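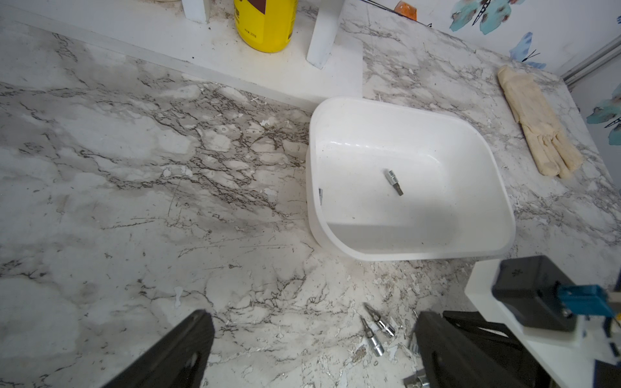
embla_t
So what does everyone do about force limits when a person shares the bench with the arm? Our shop rule says 40 newtons max grip on small parts and nobody reaches in while it's moving. Fine by me. But I also want a housekeeping line in there, and Ivar thinks I'm fussy. Look at the counter by the tub, all those flakes and white chips with socket bits lying right in among them. And a work glove on the same surface! I'd write it up as "clear and wipe before every run" and be done.

midtbo_ivar
I do think you're fussy :) If the gripper only works on a spotless bench, you've got a lab toy. Ours did 694 picks in January on a counter nobody wiped.

Trygve S
With Ivar on debris, with Embla on the glove. Anything a person wears or might grab for stays out of reach of the arm. Ours is taped off at 20 inches and it's the one rule I've never had an argument about.

embla_t
Ok but how many misses in those 694, Ivar?

midtbo_ivar
Didn't log them. Yeah, yeah.

Ingegerd
Then put logging in the rules first and fight about wiping later!

14 replies · 3 shares

Related threads
Drollik e-stop placement
Who signs off a speed change?
Labeling shared benches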